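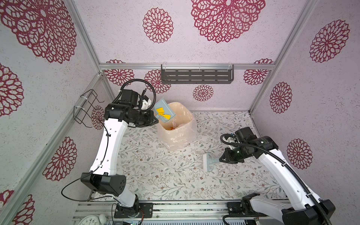 Last updated: July 30, 2023

Reading time: 4 minutes

Tevwood peel-and-stick wall film, lace medallion

The film comes on a 5 m roll with a paper backing. I papered two alcoves with it, one over matt emulsion and one over bare plaster sealed with PVA. Adhesion on the emulsion was good — it lifted cleanly for repositioning up to four times, then lost grip at the corners. On the plaster it held less well.

The pattern repeat is 56 cm, so allow one extra repeat per drop. Deep red medallions on a pale ground make a poor join easy to spot. Cut with a fresh blade. The Wireck plastic smoother cleared most bubbles, though the felt edge frayed by the second roll.

Comments

Citlali Gallegos: Does it hold above a radiator?

Alasdair MacBrayne: Mine peeled at the seams by September. Paste the edges.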